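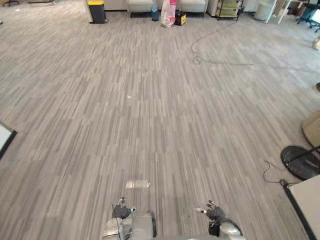
Floors That Come in Squares

Written by Akinyi Sang for the Gekau children's pages
12 February 2019

If you visit an office where a grown-up works, look down. There is a good chance you will be standing on squares.

Many homes have a carpet that comes in one big piece. It arrives rolled up like a giant rug, and it is so heavy that it takes several people to carry it up the stairs. Office carpet often comes in a box. Inside the box is a stack of flat squares called carpet tiles. Each one is light enough for one person to carry.

What is a carpet tile made of?

A carpet tile has two main parts. The top is the part you walk on. It is made of yarn, often nylon, which is a kind of plastic that can be pulled into long threads. The threads are pushed through a thin sheet of cloth to make lots of tiny loops. If you get down on your knees and look closely at an office carpet, you may be able to see the loops.

The bottom is called the backing. It is thick and a little bit rubbery. The backing keeps the tile flat so the corners do not curl up and trip people.

Try this: find a bath mat at home and turn it over. Many bath mats have a rubbery back too. Push it along the floor with your hand. Does it slide or does it stick?

Why do the stripes change direction?

Some carpet tiles are plain. Others have a pattern. The carpet at the top of the page has long thin stripes in light gray, medium gray and charcoal, which is a very dark gray. In one patch the stripes go one way. In the patch next to it they go another way.

The person who lays the floor does this by turning the tiles. On the back of many carpet tiles there is an arrow. If all the arrows point the same way, the stripes line up across the whole room. If you give every second tile a quarter turn, you get a pattern like a checkerboard. Floor layers call this quarter-turn laying.

Turning the tiles helps to hide the joins. When all the stripes run the same way, your eye expects them to match exactly, and it notices when one is a little off. When the stripes keep changing, small differences are hard to spot. Crumbs and little marks are harder to spot as well, although you can still find some if you look.

How do you lay a floor of squares?

Emmanuel Lyimo lays floors. Last July he put new carpet tiles in the reading room at Westura, and he let us watch. The room needed 122 tiles.

First he swept the floor, and then he swept it again. A small stone under a tile makes a bump that you can feel through your shoe.

Next he found the middle of the room. He measured each wall and made a pencil mark halfway along it. Then he stretched a string covered in blue chalk from one mark to the mark on the opposite wall and snapped it. It left a straight blue line on the floor. He did the same thing the other way, so the 2 lines made a cross.

Then he started laying tiles from the cross and worked out toward the walls. I asked why he didn't start in a corner. He said that walls are hardly ever straight, and if you follow a crooked wall your whole floor will be crooked.

The tiles at the edges had to be cut. He used a sharp knife and a metal ruler, and he cut from the back. This is a job for adults only.

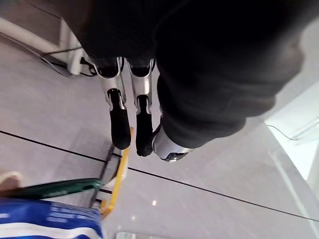 Not all square floors are soft, of course. Kitchens, bathrooms and hallways often have hard tiles. Many of these are ceramic, which means they are made of clay that has been baked in a very hot oven called a kiln. Others are stone or vinyl. Hard tiles are easy to wipe, so they are good in places where people spill things.

The line where 2 tiles meet is called a joint or a seam. Between ceramic tiles, the joint is usually filled with a paste called grout. The grout goes in soft and dries hard, and it keeps water from getting down under the tiles. Carpet tiles have no grout. They are just pushed up close against each other.

Hard tiles can be shiny or dull. If you look at a smooth floor with a lamp or a window nearby, you may see a patch of light on it. Light bounces off smooth things much better than it bounces off rough things. Walk a few steps and the patch of light will move with you.

What happens when something spills?

Elibariki Minja looks after an office building on the Waweru side of town. The part of the job that most people ask about is coffee.

When coffee is spilled on one big piece of carpet, you have to clean it right where it is. With carpet tiles you can lift out the dirty square, take it to a sink, wash it and leave it to dry. A spare tile goes in the gap. Elibariki keeps 5 spare tiles in a cupboard.

A new tile does not always match the old ones at first. Feet and sunlight change the color of a carpet little by little, so the new square can look brighter than the ones beside it. One trick is to take a tile from a hidden place, such as under a cabinet, and use that one for the middle of the room. The brand new tile goes in the hidden place.

What about the furniture?

Chairs and shelves are often lined up along a wall to leave the middle of the floor open. Thin chair legs press hard on a small spot, and on carpet they can leave a dent. If you move a heavy armchair, look for the dents where its legs stood. Some of them will go away after a few days as the yarn springs back.

Make your own tile floor

You will need paper, a ruler, scissors, a pencil and some crayons.

Draw squares that are 5 centimeters on each side and cut them out. Make as many as you like.
Color every square with stripes, all going the same way. Use three shades of one color.
Lay the squares in rows with all the stripes pointing the same way.
Now give every second square a quarter turn.
Stand back and look at both patterns. Which one hides the joins better?

Words to know

Backing: the underneath part of a carpet tile
Grout: the paste between ceramic tiles
Kiln: a very hot oven for baking clay
Seam: the line where two pieces meet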